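Skip to search
Search this site

Wrist view, marble, and a planner that would not wait

4 October 2018

I spent most of this week on the grasp planner for the kitchen tasks. The arm code is fine. The trouble is all in the part between perception and the motion planner, where we take a segmented object and decide where the fingers go.

The setup, for anyone who hasn't read the older posts: everything runs in simulation. The kitchen and the objects in it are rendered, and the perception side only gets the wrist camera. The stack has three parts. Skasterura does segmentation, Tolteck is the planner, and Gisano is the small logging tool I wrote in February. They talk over a message queue, and any of them can be restarted without the others going down.

The test I care about is picking one item when other things are close to it or on top of it in the view. I made 50 layouts with a script and ran each one from a few starting poses, for 400 attempts in total. Of those, 113 failed. I sorted the failures by hand, which took a day and was worth it.

The biggest group was bad masks. Segmentation would join two objects wherever they overlapped in the wrist view, and the planner would get one long blob with a center that belonged to neither. The second group was shadows. On a plain table the shadow of an object is easy to throw out. On the marble texture the edges are noisy already, and a dark patch with veins showing through it looks enough like a surface that the mask grows into it.

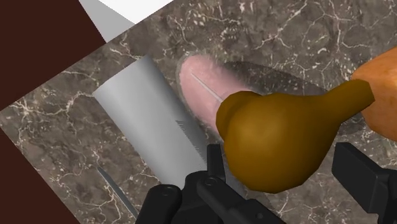 4 min read

Layouts like this one are the hard kind. The brown piece shaped like a drumstick covers part of the pink one, and its narrow end overlaps the orange one, so there are two places where a mask can leak. Then there is the long shadow on the marble behind them. The old code would have sent one outline to Tolteck and let it do what it could.

I made two changes. The first is that the mask now gets split using depth before anything else happens. If there is a step in depth inside a mask, I cut there, even if the color is the same on both sides. It cuts too much sometimes. A wrong cut costs a little time in the merge step, and a wrong join costs the whole attempt, so I left it that way.

The second change is in the order of calls. Tolteck used to start planning as soon as it got any mask with a score over the limit. Now it holds until it has the same mask in 14 frames in a row — the number came from trying values until the jumps stopped. This adds a short wait before the approach. I don't mind the wait.

I also moved the finger check. It used to run after the path was planned, and it only looked at the target. Now it runs first and looks at everything near both fingers, including objects we have no label for. If a finger would land on something else, that grasp angle is dropped before the planner sees it. Most of the code for this was already in Taşdemir, the old collision library we stopped using last year, so I copied over the box test and left the rest alone.

Shiny metal is still a problem. Highlights break the mask into strips, and the depth cut makes that worse. For now I have a rule that merges strips if they line up, but it is a hack and it will fail on forks.

The full set of 400 is running again overnight with the same seeds. Gisano now saves the mask from before and after each cut, so I can see which step caused what. The log files are large. I need to add a cleanup job before the disk fills up again.

Recent posts

Restarting one node without losing the queue
Why I stopped tuning the score limit by hand
Gisano: reading logs from the command line
Depth noise on glass and steel
Notes on writing layout scripts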